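Lorbridge JF-2000 Closed-Cell Foam Sheet

Product group: Fabrication foams
Sold by: Sheet, half sheet, cut blank
Lead time: Stock colors ship the next working day. Cut blanks are made to order.

Overview

JF-2000 is a cross-linked, closed-cell foam supplied in flat sheet for routing, die cutting and knife cutting. It is used for tool drawer inserts, case liners, protective packing, play and teaching blocks, and display bases. The cell structure is fine enough to hold a clean wall in a deep pocket, and the sheet can be cut on both faces without turning up a skin or a grain direction.

The standard sheet is 2000 mm long. Sheets are trimmed on all four sides before shipping, with a length tolerance of plus 2 mm, minus zero. Material is sold flat and should be kept flat. Sheets stored on edge for long periods will take a bow that is hard to remove.

JF-2000 replaces the older Judine sheet. Customers holding cut files for Judine can use them without changes to pocket size. Feed rates may need to be lowered slightly for the first job, as the newer foam is firmer at the surface.

Cutting and routing

Use a sharp single-flute or two-flute upcut bit. Dull bits melt the wall and leave a glossy band that will not take adhesive. Pockets should be cut in steps, with the last pass taken at full depth and light side load. Inside corners will carry the radius of the bit. Where a sharp inside corner is needed, finish with a straight blade or order the part die cut.

Leave enough wall between adjacent pockets to keep the web from folding when a part is pulled out. A web thinner than the pocket is deep should be treated as a weak point, and we suggest a sample cut before committing to a full run. Chips hold a static charge and collect in the pockets – vacuum while cutting.

Knife cutting works well on thinner sheet. On thick sheet the blade tends to wander, and the bottom face will come out a little smaller than the top.
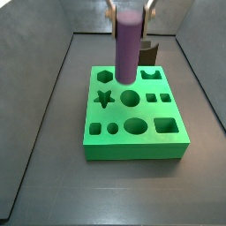
Shape-sorter block in green foam, with recessed shapes in the top face.

Bonding

Two sheets can be joined face to face with contact adhesive or heat. For contact adhesive, coat both faces, wait until the surface no longer transfers to a gloved finger, and press from the center outward. Heat bonding gives a cleaner joint line but needs even pressure over the whole face. Our shop uses a Sulter roller press for all bonded blanks.

Do not use solvent cements meant for rigid plastics. They attack the cell walls and the joint will open later under load.

Color and finish

Stock colors are black, gray, blue, red, yellow and green. Color runs through the full thickness, so cut walls match the face. Small shifts in shade between batches are normal. If a job needs several sheets to match, put this on the order and we will pull from one batch. Cut walls often look darker than the top face under overhead light.

The face is smooth as supplied. A textured face is available on full pallets only.

Care

Wipe with mild soap and water. Light marks can be removed with a damp melamine sponge, but this will dull the face. Keep away from open flame and from long contact with oils or fuel. Direct sunlight fades red and yellow first.

Ordering

Item JF-2000-F: full sheet
Item JF-2000-H: half sheet
Item JF-2000-B: cut blank, made to drawing
Item 185: sample set, all stock colors

Send drawings for cut blanks as DXF with closed outlines, one layer for each depth. Files with open outlines are sent back for correction and lose their place in the queue. Orders received by noon on Friday are included in the following week's cutting plan.

Drawing and cutting questions: Man-sik Tak, fabrication desk
Pallet pricing and batch matching: Américo Mendes, sales
Collection: Arruda warehouse, by appointment. Bring a flat bed or roof bars for full sheets – they cannot be rolled or folded for transport.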